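Tight to the last turn

Fugitive emissions from valve stems are usually treated as a packing problem. A closer look at how packings are installed, and at the stem they run against, suggests that the packing itself is often the least of the causes.

2/16/19

Most leaks on a process valve occur in one of two places: across the seat, where they stay inside the line, or along the stem, where they do not. The second kind draws the attention of regulators, and it has changed the way plants buy isolation and control valves. A specification that once asked for "graphite packing, five rings" now tends to name a tightness class, a number of mechanical cycles and a temperature range.

Wadeteck, a maker of gate and globe valves for chemical service, began reworking its stuffing box design after a customer returned a batch of globe valves with stem leakage above the agreed limit. The packing sets were within tolerance. So were the stuffing boxes. The gland nuts, however, had been tightened by feel, and the resulting gland stress varied widely from one valve to the next.

"We had a good drawing and a good packing, and between them a step that was not described anywhere," says Johanna Eberhard, head of valve design at Wadeteck. "The assembly instruction said to tighten evenly. It gave no value and no order of work."

How a packing seals

A braided or die-formed graphite ring seals because axial load from the gland is turned into radial pressure against the stem and the bore. The conversion is incomplete. Friction on both walls takes up part of the load at every ring, so the ring nearest the gland follower carries the highest stress and the bottom ring the lowest. Adding rings therefore does little for tightness beyond a certain depth. It raises stem friction and leaves more material that can relax.

Relaxation is the second difficulty. Graphite gives way under load, most of it in the first hours and during the first strokes of the stem. A gland tightened once, to the correct torque, will have lost part of its stress by the time the valve reaches the customer. The usual answer is to seat each ring separately, cycle the stem several times under load, and then bring the gland back to its final value. 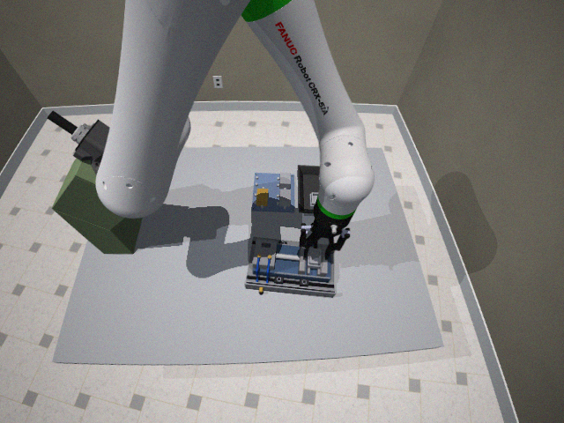

Wadeteck adopted this sequence for its Bratis series of globe valves in September. Each ring is pressed in with a split bushing before the next is added. The stem is then stroked, the gland is retightened, and the valve stands for a fixed time before the nuts are checked again. The procedure adds several minutes to each valve. In Eberhard's view the cost is small next to that of a single return.

Stem surface and straightness

The stem deserves as much care as the ring. A finish that is too rough wears the graphite and carries particles out of the box; one that is too smooth may prevent the thin graphite film from forming on the metal, and friction becomes uneven. The drawing should state the finish in the axial direction as well as around the stem, as turning marks and lengthwise scratches have very different effects. A lengthwise scratch is a leak path along its full length.

Straightness is checked less often. A stem with a slight bow pushes the packing aside on each stroke, and the rings do not fully recover. On the Bratis valves the stem is now guided above and below the packing, with a carbon bushing at the bottom of the box. The bushing takes up the space of the two rings that were removed — the set has gone from five rings to three.

Test results

The revised design was tested with helium at room temperature and at raised temperature. After 2,000 mechanical cycles and two thermal cycles, stem leakage remained below the limit without any adjustment of the gland. Stem friction fell by some 20 percent against the earlier set, which allowed a smaller actuator on several of the automated versions.

The tests also showed where the limits lie. Spring washers under the gland nuts helped to hold the load through temperature changes, but only when the stack was matched to the bolt size. Stacks that were too soft went flat during tightening and then did nothing. Wadeteck now marks the washer stack on the parts list as a sealing part, so that it is not swapped for a stock item during service.

In the plant

A maintenance crew rarely has the conditions of an assembly shop. At the Prirnov chemical works, where 100 of the revised valves are in use on solvent lines, the gland torque is stamped on a tag at the yoke together with the ring size. Crews use a torque wrench and record the value at each inspection. Old packing is removed completely before new rings go in; a fresh ring on top of a hardened one will take the load and pass very little of it down.

Retightening under pressure is allowed there only within the range given on the tag. If the upper value is reached and the stem still leaks, the valve is scheduled for repacking at the next shutdown, and the stem is measured while it is out.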